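# Upkeep notes: two-arm PC teardown cell

Everything below assumes the arms are parked and the controller is locked out. The routine takes 34 minutes with the parts laid out beforehand.

## Finger screws

Check the linkage screws every 50 cycles. Use a proper hex key, as ball-end keys round the sockets. Mark each head with a paint pen after tightening. 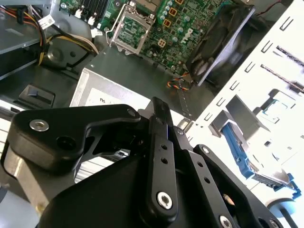

Replace any screw whose mark has shifted. We buy ours from Canover in bags of 52 and throw out the old ones. Wipe the fingers with a dry cloth; solvent lifts the black finish.

## Cable slack

Jog the wrist to both ends of its travel at low speed and watch the cable loop. It should never pull straight. If it does, move the clamp back one hole and repeat the jog.
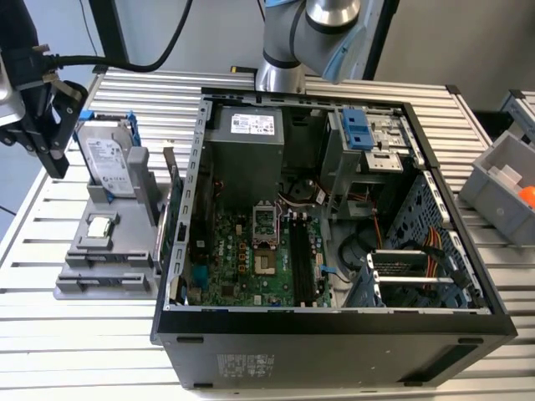

Núñez wrote in to say that the clamp slips on the Trunari wrist unless a strip of rubber goes under it. I tried bicycle inner tube and it has held since August.

## Locating the fixture

Loosen the table bolts, push the fixture against its stops, and retighten in a cross pattern. Printed parts creep under load, so retorque the next morning.
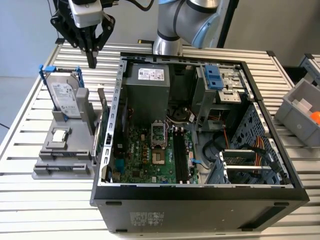
**Pakness Workshop Notes**
Cell maintenance technician

Clear dust from the slots with a soft brush. A file opens them up, and the drive then leans enough to spoil the pick.

## Teaching the pick points

Reteach after any fixture move, starting with the hard drive and finishing with the small pocket.
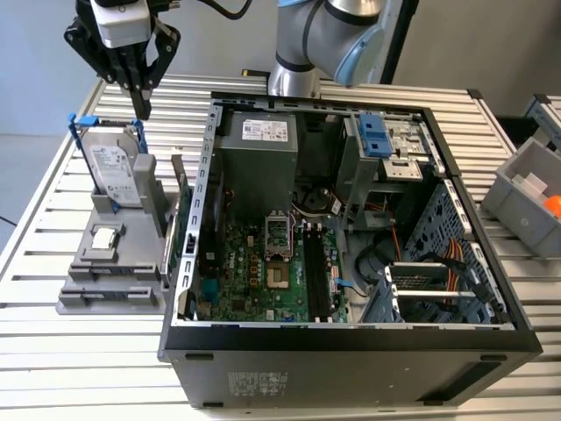
Approach height matters more than speed. Set it from the tallest item on the fixture, and measure to the right point: with the drive upright in its blue caddy, the top corner of the caddy is higher than the drive itself. Add 3 mm for each finger pad, save the point under a new name, and run it once at low speed before deleting the old one.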